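Workshop notes > Ceramics bench > Glaze log

July, glaze log, entry 36

Started at 7 in the morning because the kiln room is unbearable by lunch. I opened the Drultari (our old top loader, for anyone new reading this) and the top shelf was at 329 by the readout, so I shut it again and went off to mix more of the celadon. I know, I know, I shouldn't have opened it at all. I only wanted a peek!

So, the celadon. The last bucket crawled on every single piece with a sharp rim, and I've been blaming the bisque for weeks. Now I think it's the clay in the recipe. We switched to the Manalastas kaolin in spring when the old supplier dried up, and it shrinks more than what we had before – you can see it in the bucket, the dried splashes up the side curl away like old paint. I calcined half of it this time and left the other half raw. Total batch was 1,000 grams dry, sieved twice through the 80 mesh, and then I stood there adding water a splash at a time until it coated my finger the way I like. Yes, I should write down the water. I did not write down the water.

Dipped 9 test tiles. Three got a quick dip, three got a count of four, and three got two dips with a good long dry in between. All the same stoneware, all from the same slab, holes punched at the top so they can go on the wall with the rest. I scratched the codes into the backs before bisque, for once, so we won't have another tray of mystery tiles.

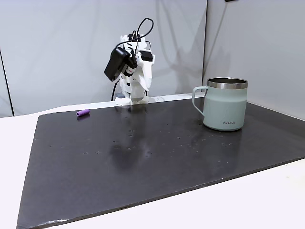

The double-dipped ones already have hairline cracks in the raw glaze, finer than last time but they're there. I rubbed one of them smooth with a fingertip and left the other two alone, so that should tell us if rubbing does any good or if it's just a thing potters do to feel better. The single dips look lovely and even. If they come out too thin and go that sad gray-green, I'll try a little less water before I go back to double dipping.

Cones: I'm out of sixes for the bottom shelf. Dukora has them on back order again, so I've borrowed a handful from the hand-building class and left a note in the box. Please don't use the last of those, whoever reads this first.

Other bits while I remember. The lid hinge on the Drultari is squeaking and I don't love how it sits on the left. The iron bucket needs a proper stir, it's set like concrete at the bottom (a bit of Epsom salt might save it, I'll try a cupful in a jar first). And the Platier order form wants the shelf sizes in inches, so somebody with a tape measure and ten minutes, please!

Afternoon: unloaded at last. The tenmoku mugs are gorgeous, rust breaking on the rims and no drips on the shelf. Two pinholes on the big bowl, both near the foot, so it can go through again with a dab of glaze in each one. I'm loading the tiles on the middle shelf tonight with a slow cool, same program as the mugs. Kiln wash is done on the two worst shelves and drying by the sink.

Recent entries
Glaze log, entry 35: tenmoku, thicker this time
Sieve sizes and where they live
Reclaim bucket, what can and can't go in
Shelf cleaning before the fall classes
Crawling on rims, first notes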